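Can a Robot Do Your Chores Yet?

Have you ever looked at a sink full of dishes, or a floor covered in socks, and wished a robot would come rolling in and take care of it for you? So have I, plenty of times! The answer is "a little bit, and slowly," and I think the slow part is the most interesting.

Take scooping. You learned to use a spoon when you were very small, and you probably made a splendid mess doing it. A robot has to work out where the spoon is, how tightly to hold the handle, how far to tip it, and where the bowl begins and ends. Dry flakes make it harder still, because they slide and tumble and love to land on the table.

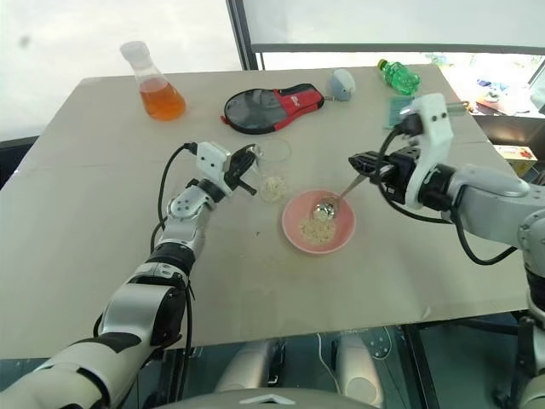 What Is Easy and What Is Hard?

Robots are wonderful at doing the same thing over and over, like moving one kind of box in a warehouse. Your kitchen isn't like that at all! Somebody moves the cups, the light changes, and the cat sits on the towels. You might fold a shirt in a few seconds while a robot is still hunting for the sleeve (shirts are floppy, tricky things).

So for now, please keep your broom handy. But do watch a grown-up cook tonight, and see how many little jobs their hands do without any fuss.

More for Curious Readers
How Does a Vacuum Find Its Way Home?
Why Are Socks So Hard to Fold?
Ask Doina Jurić: Do Robots Get Tired?
8 Machines in Your House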